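Readers wanted for a slow poetry group (and a little podcast)

Hello! I'm Shufen Zeng and I'm looking for nine people who like poems, or used to like them before school got in the way. We start in January and meet for 12 weeks in the upstairs room at Bouvier, the café by the bus station in Vanham, from half past six in the evening.

The plan is one short poem each time. We read it aloud twice, argue a bit, eat something, then read it again. I'm keen to begin with winter poems, so expect frost, owls and a fair amount of gloom, though I've promised my co-host Capucine Bailly that we'll get to a sonnet with a joke in it by week four.

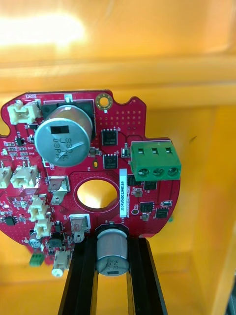
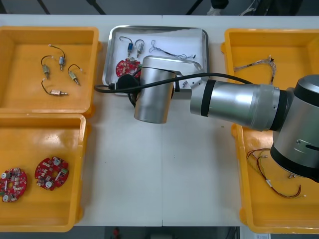
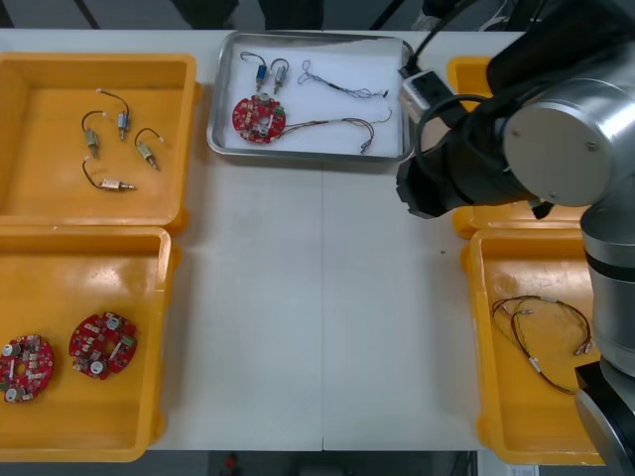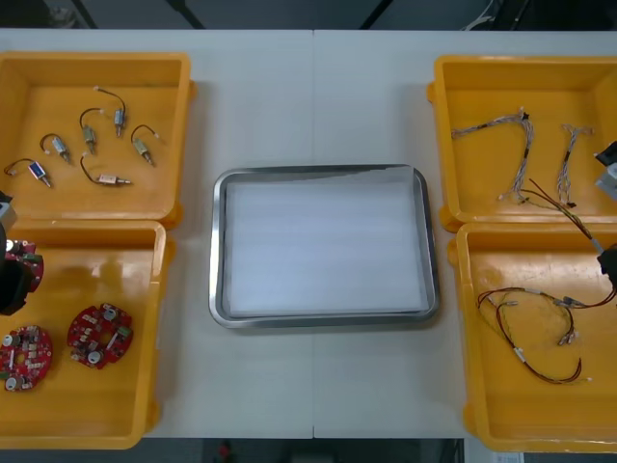 You don't need a degree, and please don't read up beforehand! I'd much sooner hear what you made of a line on the bus than what a study guide says. If you hate rhyme, come and say so. If you write your own stuff, lovely, but we won't be workshopping it.

We'll be recording 2 of the sessions for our podcast, Drornonex (Capucine picked the name, I lost the vote). You can sit those out or ask for your voice to be left off. Capucine is away in Bamberg for the first session, so you'll have only me to put up with.

It's free, tea included. To join, send me up to 100 words about a poem that has stuck in your head, and tell me if you need step-free access, as I can book the downstairs room. Leave your note at the Bouvier counter with my name on it and a phone number, and I'll ring you back.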